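Forum > Manipulation > Data collection

Thread: Torn cartons in a bimanual demo set — keep or drop?

kirkegaard_r
Mar 15, 2020
Setup is two arms, wrist camera on each, teleoperated, marble-pattern backdrop. Task is small corrugated cartons: pick, reorient, hand over to the other arm. We have 531 episodes for the Dosham set. 443 pass the automatic checks (no dropped video, gripper signal in sync, episode closed by the operator). The open question is what to do with cartons that have lost their shape. Troels wants them out. I want them in with a tag.
Ragnheiður

t_eyvindsson
Out. A policy trained on 443 episodes will not learn two shapes of object at once. With a closed carton the side faces give the operator a repeatable grasp. With a torn one every operator improvises, and you get five answers to one observation. Average those and the fingers stop halfway.

costa_bench
What is the policy class? If it can represent more than one mode, the averaging argument is weak.

t_eyvindsson
Plain behavior cloning, short history. So the argument stands for now.

daneo
Disagree with Troels. We filtered a similar set down to clean objects and the result fell apart the first time a flap was open. The filter saved us a week of labeling and cost us most of May. Keep them, tag by condition, and weight at sampling time.

t_eyvindsson
Weight by what? You need a validation split per condition, and almost 20 torn episodes will not give you one.

kirkegaard_r
Then we record more of them. Budget is 175 additional episodes on Atgate before the arms go to another project. I would rather spend those on damaged cartons than on more of the same.

costa_bench
Can you post wrist views? Hard to argue about condition tags without seeing what the network sees. Also curious how much of the other arm ends up in view.

kirkegaard_r
Wrist views, all from one session. Carton condition differs, and so does how much of the second arm is visible.

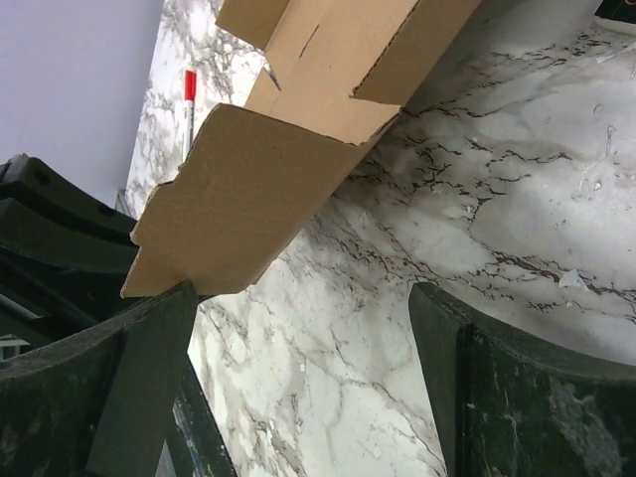
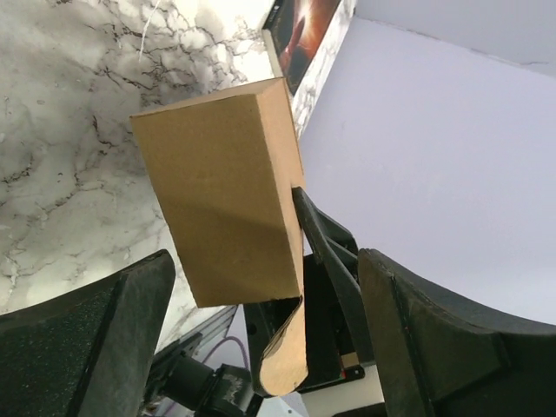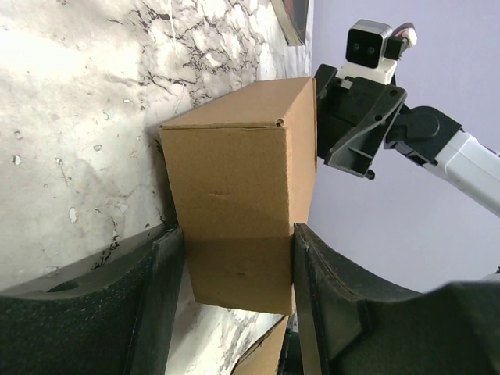 Thread length: 3 min read

costa_bench
Thanks. The first one is the hard case. One finger touching, wide gap to the other, ragged lower edge. I could not tell you the next action from that view alone. The last one I could label half asleep.

t_eyvindsson
Which is my point about the first.

daneo
It is an argument for adding a fixed overhead camera. The middle one has an open flap hanging down and the carton is still held up fine. Under a strict "closed only" rule you would throw that away too.

t_eyvindsson
Fair. Open flap stays. I would still hold back anything with a torn panel until there is enough for its own split.

kirkegaard_r
Proposal: three tags (closed, open flap, torn), assigned by the operator at the end of the episode. Torn goes in the training set only after the Atgate recordings are done. Second arm in view gets a separate boolean, computed from joint positions, no hand labeling.

daneo
Fine by me. Have a second person check the tags on a subset. Our operators did not agree on what counted as torn.

t_eyvindsson
OK. Send me the tag schema before you start recording and I will add it to the converter.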